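Packing for the Picnic at Gerau
Gallery by Kayode Ogunleye
April

Every spring our walking club goes to the lake at Gerau for one afternoon, and every spring I am the person who prepares the bags. This year I decided to make a small gallery of the preparation, because my cousins always ask how we do it. English is not my first language, so please be patient with my lines.

The shopping

I began at seven in the morning with the list in my pocket. The bus 54 stops near the Kassa market, and there I bought the bread, the apples and the salt. For the drinks I went to Skemano, where the prices are better if you come early. My receipt had the number 517 on it and the woman at the counter told me it was her house number. We both laughed about this for a while.

What goes on the table

Before I pack, I like to put things on the table in the corner, on top of the plaid cloth. Then I walk past them during the day and I remember what is missing. It is a slow method but it works for me.

Paper bags and plastic bags I keep all year. A strong paper bag with handles is good for light things, for example napkins or cups. I don't put bottles in it anymore, after the accident on the stairs two years ago.

Snacks stay at the back until the end. The red bag from Haidilao and the white one from Miniso also wait there, next to the wall, with the chips on the other side. 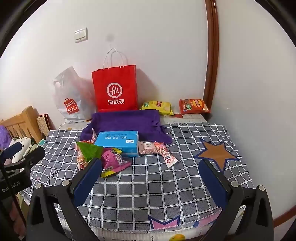

My mother taught me to bring one more piece of fabric than I need. You can sit on it, or cover the food when the wind comes from the water. Tissues I put in the last moment, in the side pocket, so everybody can find them.

On the way

The train to Brurow leaves at ten past nine, and from there it is a short walk to the lake. Bring a hat if you are coming with us. I will add the pictures from the lake when my sister sends them to me.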